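계곡 숲길 반나절 걷기, 준비부터 하산까지

급하게 정리함. 주말에 가겠다는 사람이 자꾸 물어봐서 그냥 여기 다 적어둔다. 코스는 Prultthorpe 마을 돌다리에서 시작해서 Marell 계곡 따라 올라갔다가 Toft 옛 물레방아 터 찍고 돌아오는 길. 전체 7킬로미터. 천천히 걸어도 4시간이면 끝남.

어려운 길 아님. 근데 표지판이 부실해서 처음 가면 꼭 한 번은 헤맨다. 나도 첫날 헤맸음.

1. 출발 전날 할 일

지도 미리 받아두기. 계곡 안쪽 들어가면 전화 거의 안 터짐. 종이 지도가 제일 낫고, 없으면 휴대폰에 오프라인 지도 저장. 마을 우체국 옆 게시판에도 지도 붙어 있는데 너무 오래돼서 아래쪽 다리 위치가 틀렸다. 믿지 말것.

날씨 확인. 전날 비 많이 왔으면 하루 미루는 게 좋다. 물가 쪽 길이 잠기는 구간이 있음. 우회로도 있긴 한데 진흙밭이라 재미없다.

버스 시간표는 꼭 두 번 볼 것. 685번. 평일이랑 주말 배차가 다르고, 겨울엔 막차가 생각보다 일찍 끊긴다. 놓치면 택시 불러야 하는데 잘 안 온다.

2. 가방에 넣을 것

물, 간식, 얇은 겉옷, 여벌 양말. 양말은 진짜 넣으세요. 징검다리에서 한쪽 발 빠뜨리는 사람 매번 나온다.
갈아입을 윗옷 한 장. 올라갈 땐 덥고 계곡 바닥은 서늘해서 땀 식으면 춥다.
신발은 밑창 거친 걸로. 등산화까지는 필요 없음. 새 신발은 비추.
스틱은 취향. 나는 Zasard 접이식 쓰는데 좁은 길에선 어차피 가방에 꽂고 다닌다.
비닐봉투 하나. 쓰레기통이 없다, 끝까지.

3. 돌다리에서 첫 갈림길까지

버스 내려서 길 건너면 바로 돌다리. 난간이 낮으니 애들 있으면 손 잡고. 다리 건너자마자 왼쪽으로 꺾는다. 오른쪽 넓은 길이 더 그럴듯해 보이는데 그쪽은 농장으로 들어가는 길이다. 개가 짖는다.

왼쪽 길로 쭉. 물소리가 계속 오른편에서 나면 맞게 가는 거. 너도밤나무가 나오고, 이끼 낀 담장이 한참 이어진다. 담장 끝나는 데가 첫 갈림길. 여기서 아래쪽 길. 위쪽으로 가도 나중에 만나긴 하는데 계곡을 못 보고 지나치게 된다. 그럼 뭐하러 왔나 싶음.

4. 계곡 구간

제일 예쁜 구간이고 제일 미끄러운 구간. 나무 계단은 가장자리 말고 가운데 밟기. 내려갈 땐 뒤꿈치부터 찍지 말고 발바닥 전체로.

징검다리는 물이 돌 윗면을 덮고 있으면 건너지 않는다. 조금 더 올라가면 나무다리 있음. 멀지 않다.

예전에 누가 정원처럼 꾸며놨던 곳이라 철쭉이랑 침엽수 큰 것들이 섞여 있다. 꽃 보려면 봄. 9월도 괜찮다, 고사리가 누렇게 변하기 시작해서 빛이 좋음. 꽃은 꺾지 말고 길 밖으로도 들어가지 말 것. 구근이 길가까지 퍼져 있어서 밟으면 다음해에 안 올라온다.

5. 물레방아 터에서 쉬기

계곡 벗어나서 오르막 30분. 이 오르막이 유일하게 힘든 곳이다. 중간에 벤치 하나 있는데 등받이 부러져 있으니 기대지 마세요.

물레방아 터는 벽이랑 수로만 남았다. 벽 위에 올라가는 거 금지. 돌이 흔들린다. 점심은 수로 옆 풀밭에서 먹는 게 제일 낫고, 바람 불면 벽 뒤쪽으로. 찻집은 계절 영업이라 겨울에는 닫혀 있음. 문 열었을거라 기대하고 빈손으로 가면 굶는다.

6. 돌아오는 길

같은 길로 돌아와도 되고, 윗길로 돌아도 된다. 윗길이 조금 짧고 마른 편. 양 목장을 지나가니까 문은 지나간 다음 꼭 닫기. 개는 목줄. 윗길 끝에서 아침에 본 담장이랑 다시 만난다. 거기서부턴 아는 길.

마을 도착해서 시간 남으면 수도원 터 한 바퀴. 입장료 없음. 버스 정류장은 내린 곳 맞은편이다. 같은 쪽에서 기다리다가 반대로 간 사람 여럿 봤음.

7. 집에 와서

진흙은 말린 다음에 턴다. 젖었을 때 문지르면 더 번짐. 신발 깔창 빼서 따로 말리고, 입었던 옷은 바로 꺼내서 펼쳐두기. 가방에 하룻밤 두면 냄새 밴다. 바지 밑단이랑 양말 목에 진드기 붙었나 확인. 여름엔 특히. 무릎 뒤쪽도 보세요.

자주 묻는 것

유모차 되나요? 안 됨. 돌다리 주변까지만.
화장실은? 마을 주차장에 하나, 그 뒤로는 없음. 출발 전에 들르기.
혼자 가도 되나? 된다. 대신 누구한테 몇 시쯤 돌아온다고 말해두고 가기.
주차? 다리 옆 공터는 금방 찬다. 교회 뒤쪽에 대면 되는데 일요일 오전은 피할 것.
자전거? 계곡 안은 금지. 윗길은 끌고 가면 된다.

빠진 거 있으면 댓글 주세요. 나중에 고치겟음.
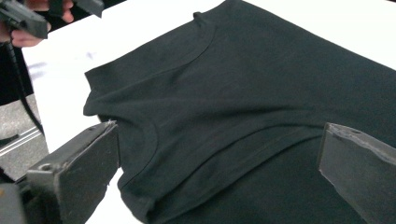
글·사진 Hiếu Từ | 2023년 1월 31일 | 걷기 안내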